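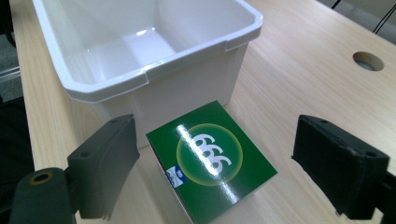 Somebody in my replies wants to know why anyone would put one box in front of an empty bin that size instead of just stacking stuff on a shelf like a normal person. Fair! I did the shelf thing for years. Then I moved to Wandville with a pile of little boxes and no shelf, so bins it is.

3 min read

Okay so the plan. Everything small goes through the table first. Table, then bin, then closet. If it never makes it to the table it doesn't get packed, and if it doesn't get packed by the end of February it goes to the swap in Vumthorpe. I'm being very strict with myself (I am not being strict with myself)

White bins only this time. I had the colored ones from Coutinho and the lids never matched anything, not even each other. Plain open bin, fat rolled rim you can actually grab, done. Paid 20 bucks for 2 and I'd pay it again

Small boxes lie flat, label up. I used to stand them on end to fit more in and then I'd have to pull out the whole row to find one thing. Flat is slower to pack but so much nicer later!! 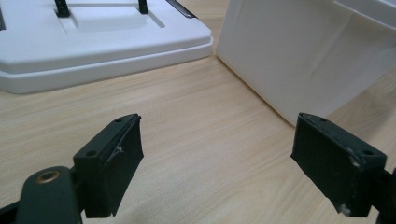

Big boxes are the other problem. I keep them. I know. My rule is that the box stays while the thing is under warranty and then it gets flattened, and I have broken that rule maybe every single time

Also please wipe the table down before you start, I skipped it once and packed a bunch of crumbs into a bin with my good notebooks. Found them at 2 in the morning looking for a charger. The notebooks smelled like toast

Somebody else asked about labels. Masking tape and a marker. I tried the Wavinier label app and it wanted me to make an account and name my "zones." I have a closet. The closet is the zone
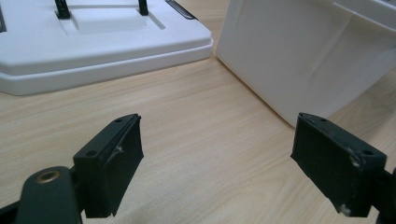 Next up is cords, which I've been putting off since the move. I'm thinking one bag per cord, bag goes in the bin, bin goes on the closet floor where I can reach it. If you've got a better way that doesn't cost 1000 dollars I'm listening

Anyway it's snack time, more after the cords

Related
Which bins survived the move to Wandville
What I took to the Vumthorpe swap and what I brought home
Coutinho lids, a complaint

Last updated in February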